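**Boletim Vesari, 12 set. 2026: manutenção de superfícies de madeira**

A partir deste número, as notas técnicas sobre mobiliário passam a sair em bloco único. A primeira trata do acabamento a óleo em tampos de uso diário.

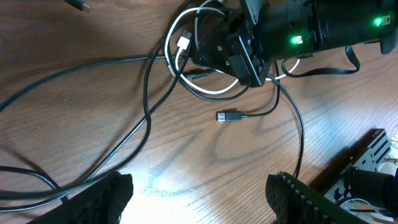

## Óleo ou verniz

O óleo penetra na fibra e deixa o veio legível; o verniz forma película e isola. Em tampos sujeitos a atrito constante, a película risca e obriga a lixar a superfície inteira. O óleo admite reparo local: lixa fina no sentido do veio, pano seco, nova demão na zona afetada.

Nos ensaios da oficina de Reletthorpe, o óleo Eteo exigiu 26 horas entre demãos a temperatura ambiente. Com umidade relativa acima de 54%, o intervalo deve ser alargado e a secagem verificada ao toque antes de prosseguir. Demãos aplicadas cedo demais ficam pegajosas e só se corrigem com remoção completa.

## Periodicidade

Tampos junto a janelas perdem óleo mais depressa e pedem renovação anual, de preferência em janeiro. Nos restantes, o teste da gota basta: se a água for absorvida em menos de 5 minutos, aplica-se nova demão. Manchas de copo recentes saem com óleo e palha de aço 0000; as antigas exigem lixa 240.

Os panos embebidos em óleo secante podem entrar em autoignição. Devem ser estendidos ao ar livre ou mergulhados em água antes do descarte, nunca amassados no lixo.

## Material disponível

O lote atual compreende cerca de 2380 latas, distribuídas entre Vesari e o armazém Kwon. O rótulo novo indica o intervalo entre demãos; as latas com rótulo anterior contêm a mesma formulação e seguem a tabela acima. Pedidos de amostra são atendidos no balcão, mediante indicação da espécie de madeira e do acabamento existente.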